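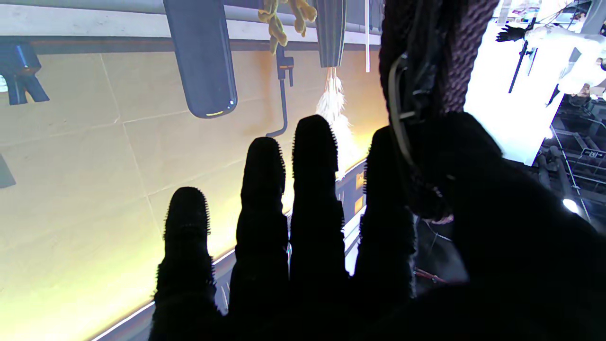
ロボットハンドが途中で物を離すときの切り分け手順

把持した物を動作の途中で離してしまう。この症状が出ると、まず「把持力を上げてください」と言われる。Inelのサポートの返事もそうだった。疑ってかかったほうがいい。うちでは言われたとおりに上げて、落下は減らず、人差し指の関節だけが先に傷んだ。

以下はFenachの五指ハンドで試した順番。他社のハンドでも大筋は同じはずだが、メニューの名前は違う。

1. 止める
非常停止を押し、表示灯が消えるまで待つ。ソフト側の「一時停止」は停止のうちに入れない。指に保持トルクが残ったままのことがあり、Lindsay Harawiraはこれで爪を割った。

2. ログを先に保存する
再起動すると直前の記録が上書きされる機種がある。電源を切る前に書き出す。見る欄は指ごとの電流と目標角度、実角度の三つ。自動診断の「異常なし」は、私は判断材料にしていない。落下した回も全部「異常なし」だった。

3. 無負荷で開閉する
何も持たせず、開閉を40回。指ごとに実角度の遅れを比べる。一本だけ遅れるなら機械側、全部そろって遅れるなら通信か電源を疑う。

4. 手首をひねった姿勢で同じことをする
ここを飛ばす人が多い。正立では問題がなく、手首を反転させたときだけ指が開くことがある。うちの故障はこれで、169回の記録のうち、落下はすべて反転姿勢で起きていた。把持力とは関係がなかった。

5. ケーブルを見る
電源を落としてから手首のカバーを外す。曲げの内側にこすれた跡がないか、コネクタが浮いていないか。指で軽く押して動くようなら差し直す。テープで固定して済ませる方法がよく紹介されているが、勧めない。次に外れたとき見つけにくくなる。

6. 戻して確認する
把持力は出荷時の値に戻す。上げたままだと直ったのかごまかしたのか区別がつかない。軽くて割れない物から始め、反転姿勢を必ず含める。人は腕の届く範囲に入らない。

差し直したあと132回動かし、落下は出ていない。ただ、この回数で直ったと言い切るつもりはない。Faulkner製の交換ケーブルも頼んであるが、そちらはまだ試していない。

2月6日(月)追記:手順2で保存するファイルは、書き出したあと一度開いて中身を確かめること。空のファイルができていた。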